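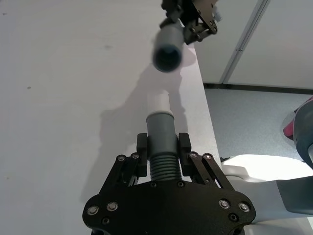

Contents | Previous | Chapter 6 | Next
Last updated: August

Chapter 6. Water in the Home

Every house needs two paths for water, one coming in and one going out. In this chapter we study mostly the second. Joaquim Salgado, who taught plumbing for many years, told his students to begin at the drain, and we follow his order.

First you will learn why a trap must hold water. After that we look at slope, venting and the 3 common mistakes in a small kitchen. Please read Chapter 5 before you continue.

This site uses cookies. Accept | Settings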